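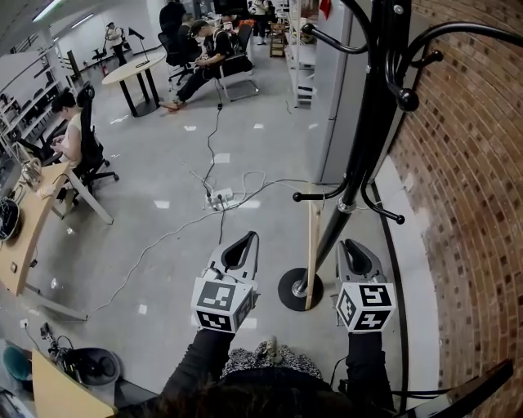 4.2 Checking marker tracking before you record

Erus comes with a one-click check that reports "Tracking OK" and turns the status bar green. Don't rely on it. All it tests is whether each gripper's marker cube was found in at least one video image since the program started. A cube that was found once and then lost for the rest of the session still passes. The steps below take longer and catch more.

You need both grippers, the head camera, and a finished camera calibration (section 3). If the calibration was done with a different lens setting, go back and redo it. Erus will load the old file without complaint.

1. Start Erus and open Tools > Live Pose. Leave the Smoothing box unchecked. It is checked by default, and it hides the jumps you are looking for.

2. Pick up both grippers and hold them in front of you, roughly parallel, tips pointing at the floor ahead. Each cube should get its own colored axes in the preview.

3. Check the IDs. The faces of the left cube and the right cube carry different codes, and each code has to be listed under the correct hand in markers.cfg. If the hands are swapped, the preview still looks perfectly good and the recording is useless.

4. Hold still for 30 seconds and watch the Jitter column. The release notes call anything under 3 mm "excellent." We have seen recordings at that level that Netham could not replay, so treat 2 mm as the limit.

5. Turn each wrist slowly, one at a time, as far as it will comfortably go. Watch for the axes flipping over. This happens most when only one face of the cube is in view, and the confidence score does not drop when it does.

6. Bring the grippers close together, then cross them. One cube will usually block the other at some point. The Lost counter should go up while the cube is hidden. If it stays at zero, the filter is filling in poses and you need to set predict_when_lost to false.

7. Save the log and open it in Azar. Look at the raw trace, not the summary page.

CAUTION: Route gripper cables away from chair wheels and walkways before you stand up or turn around. Check where they run each time you change position.

Note: Overhead lights can wash out a cube face at certain angles. Lowering exposure helps. The Auto Exposure option in Fomomus 11 is supposed to handle this, but it reacts too slowly for normal hand motion – set exposure by hand.

Note: Other people moving in the background do not affect marker detection. They can affect the head pose, which is estimated from the room itself. If both grippers drift in the same direction at once, suspect the head pose first and leave the cubes alone.

If step 5 fails on one gripper only, see 4.3. The replacement marker sheets that Hortensia Henríquez added in January use the same IDs, so markers.cfg stays as it is, but face_size must be measured again with calipers. Do not copy the value printed on the sheet.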